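Choosing a worktop for a north-facing kitchen
Posted by Heidrun Rüegg, Sunday

We've just moved to Narnetcombe and I'm finally getting to redo a kitchen! The window faces north and the room is on the small side. I love dark worktops, but my sister is convinced I'll be living in a cave. Has anyone gone dark in a room like this and still liked it after a winter? Also, how do you keep one looking decent with hard water? I have 13 samples on the windowsill and I'm more confused than when I had three. 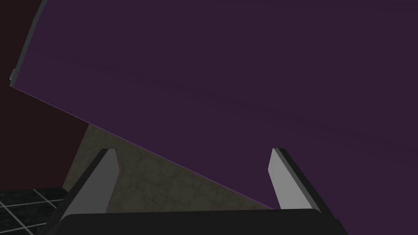 Budget is flexible if it means not doing it again in a few years.

Dantas

Do it! We put in a very dark speckled stone six years ago and I still stroke it when I walk past. Plain black shows every crumb and every drip, but speckle hides an awful lot. Keep the walls pale, and put strip lights under the wall units — that made far more difference to us than the worktop colour did. For limescale, wipe it dry after you've used the sink. Don't use vinegar on natural stone, as it can dull some types.

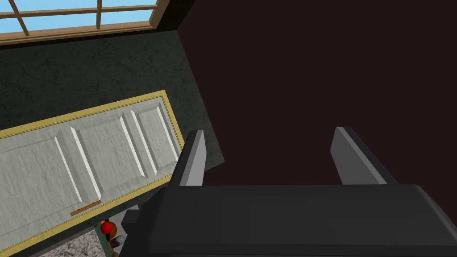
Page last changed: February, 3 edits

One more thing I forgot: look at your samples lying flat, at the height they'll be fitted, in the morning and again after dark. Mine looked green at breakfast and grey by teatime. Ask for a bigger offcut too. The yard at Jistley lent us one for a weekend, and it was lovely to cook next to it.

tutimley263

get laminate, cheaper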